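3. Comparing the Two Jaw Liners

3.1 Task and setup

The comparison used one household task, packing a pair of slippers, carried out by a seated operator with a hand-held gripper in each hand. We chose slippers because a single item offers both a soft upper and a firmer sole, and the two liners were expected to differ most where a grasp spans both. The liners were the Morlow sheet that came with our first set of jaws and the Prellimura sheet we cut ourselves. Everything else on the gripper bodies stayed the same.

Pose was recovered from marker cubes mounted on the grippers. The operator was told to take the slipper by the heel, lift it clear of the table, and set it down again before going on to the wrapping material (Figure 3). We logged 831 grasps over the whole comparison, and a grasp counted as held if the slipper stayed in the jaws until the operator chose to release it.

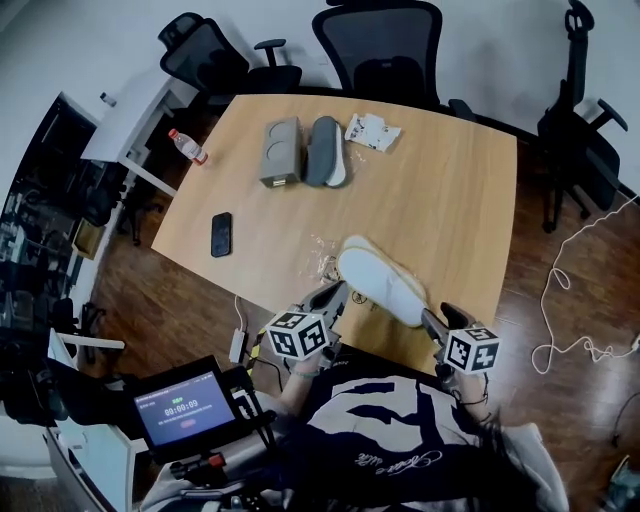

Figure 3. Heel grasp with the right-hand gripper. A marker cube is fitted to each gripper, and the timer on the control device reads 00:00:09.

3.2 Results by liner

On the heel, the two liners performed nearly alike. The Prellimura sheet did better on the toe, where the upper gives way under light pressure and the jaws have to close further. The Morlow sheet released more cleanly. With the Prellimura sheet, 44 grasps ended with the item sticking to one finger after the jaws had opened, and nearly all of these were on thin packaging.

Operators preferred the Morlow sheet for speed. We did not score preference formally and do not report it in the table of results.

3.3 What the gripper camera records

The camera on each gripper looks out over the body of the tool, so the housing takes up a large part of every image.
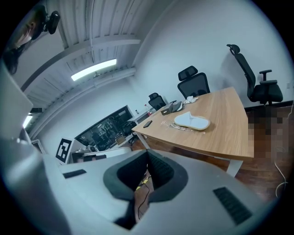

Our tracking code, a modified version of the Clerketti package, needs enough fixed structure in view to recover when a cube is lost from the head camera. We had worried that the housing would leave too little. With the gripper held low, the housing fills the lower half of the image, but the table edge, the office chairs along the wall and the long ceiling light all remain visible above it, and features of this kind carried most of the matches. The V-shaped jaw opening shows a patch of floor, which we masked out before matching. Clear plastic gave few stable features under either liner and was left out of the match set.

Manuscript version of September 7, 2018. Contact: Jurić Manipulation Group, corresponding author. All rights reserved. Back to top

Comments (2)

gripnotes: Did you wipe the liners between runs? Our sheets pick up lint from slippers and start slipping well before they look worn.

m_tooling: Would like to see the toe grasps split by left and right hand. Also, is the mask for the jaw opening fixed, or does it change as the jaws close?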